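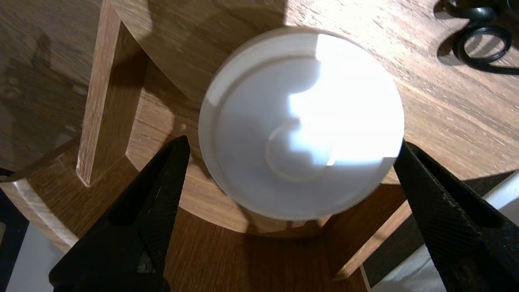 Visit report: Poveck lab, manipulation group
2019-07-11

The Poveck open day was limited to 2 sessions, and I attended the second. The subject was grasp selection from a wrist camera alone, with no overhead view and no depth sensor. The group calls the method Skesik.

The problem is low, pale, round objects in direct light. Part of the surface washes out to near white, a soft shadow covers the rest, and the rim is the only contour left to work with. A conventional edge detector tends to follow the shadow boundary. Skesik fits the outer rim first, then scores finger placements on opposite sides of it, and ignores everything inside the rim until a placement has been chosen.

Training used 400 demonstrations recorded on household furniture, and evaluation used 224 separate trials. Daylight was left uncontrolled in both sets. Wood grain was a worry early on, according to the talk, but the larger source of error was cast shadow on the tabletop next to the object. In 51 trials the first proposed placement was rejected by the scoring step and a new one was computed.

The Dusov baseline was run on the same objects. It takes a single still from farther back and does not update during the approach. The presenters attributed most of its misses to the final few centimeters, where the fingers themselves fill much of the view.

I asked about finger surface. The pads are black with a knurled texture — chosen for grip, though the dark color also helps separate finger from object in the image. Glossy objects remain unsolved. Transparent ones were left out of the study.

The El Ouafi dataset will be used for a second evaluation in November. Slides were not handed out. Parking is behind the building, and the side entrance is closer to the lab.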